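About Ircombe Robotics Club

We're the after-school robotics club at Ircombe, open to anyone from Year 8 upwards, and we meet in the old textiles room at half past three. You don't need to have written a line of code before you come. Plenty of us hadn't!

The club started with one table, a box of second-hand servos and a line-following buggy called Shek that could only turn left. Shek still lives on the windowsill. These days we split into two groups. The build group makes small wheeled robots and enters the Drarnetti Cup every March (we came fourth last time, our best yet, and we're still a bit giddy about it). The sim group works entirely on screen, teaching a robot arm to do jobs in a virtual kitchen.

The kitchen project is named Hulto, and it's the thing visitors always ask about first. Everyone in the sim group writes their own bit of the arm's behaviour: how it plans a path over the worktop, how it lines up with a control knob, how far it should stay from the cupboards. Then we run it, watch what happens, argue a bit and change the numbers. Since September we've logged 3,315 runs, and 398 of those came from one very stubborn week spent on reaching across the hob.

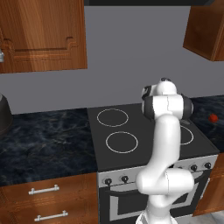

Theerawat Phetsri reckons the hardest part is the elbow. "Everybody watches the gripper," he told the new starters, "and then the elbow goes straight through the cooker. Plan for the whole arm and you'll save yourself a fortnight." We've written that on the whiteboard and it has stayed there ever since.

Because it's a simulation, a crash costs us nothing but a restart, so people try wild ideas on their very first afternoon. We love that. Our code is written in Python, the shared copy has grown to roughly 2,000 lines, and every new member gets to change something in it by their second session, even if it's only the speed of one joint.

Sachiko Yagi runs the club and teaches maths the rest of the week. Older members look after the beginners' table and take it in turns to lead the warm-up puzzle.

Sessions finish at five. There's no fee, laptops are provided, and you can join at any point in the year. Bring a snack and a pencil (we draw far more than people expect) and come and find us upstairs, second door past the library. If you'd like to look round first, ask at reception for Miss Yagi and she'll happily show you what we're working on.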